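About Hendent

Hendent writes the software that sits between a robot and the person who has to explain the robot to their manager. We don't build arms and we don't sell grippers. We make planners, controllers and the tools you need when the planner and the controller disagree, and we have spent seven years learning how often that is.

We started with one product, Clernstead, a motion planner for two-armed machines. Two arms are more than twice the trouble of one. They share a workspace, they share a clock, and each is the other one's most expensive obstacle. The first version of Clernstead solved this by moving the left arm, thinking for a while, and then moving the right. It was very safe. A customer compared it to watching two polite people at a door.

The current version plans both arms together and replans while they move. It takes 40 milliseconds to come up with a new path on the computer most of our customers already own, and when it can't find one it says so in a sentence you can read. We are prouder of the sentence than of the path.

Most of our testing happens in simulation. Wutico, our scene tool, holds 263 base scenes: kitchens, benches, shelves, bins and one hallway that everyone hates. Each night it shuffles the objects and the lighting and runs the planner against the lot. A typical job is to move things from a plate to a tray without one arm getting in the way of the other, and it has broken more of our releases than anything with the word "industrial" in it. 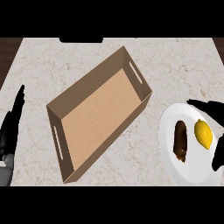

Mbeki's integration team wrote to us after their first month on Clernstead to say that a clean run in simulation told them very little, and that what they wanted was the list of runs that failed and the reason for each. They added that our log viewer seemed to have been designed by someone with a grudge.

They had a point on both counts. Failed runs now come first in every report, sorted by what went wrong: perception lost the object, the planner ran out of time, the controller couldn't hold the path. The log viewer was rebuilt in March. You can scrub through a run, see what the robot believed at each step, and compare that with where things were. The gap between the two is most of our working day.

How we work

We ship small releases and keep the old ones available, as some of our customers would sooner replace the building than update a driver. Every bug report gets a scene in Wutico that reproduces it, and the scene stays in the nightly set for good. The full set now comes to 700 runs. It finishes before breakfast, if breakfast is late.

Support is handled by the people who write the code. This keeps the answers short and the error messages improving.

What we don't do

We don't do demos with music. We don't promise that software tuned on a lemon will cope with a wine glass - it might, and we would like to see the logs.

If you have a robot that nearly works, write to us through the contact page and attach the worst run you have.

Page last updated 4/21/24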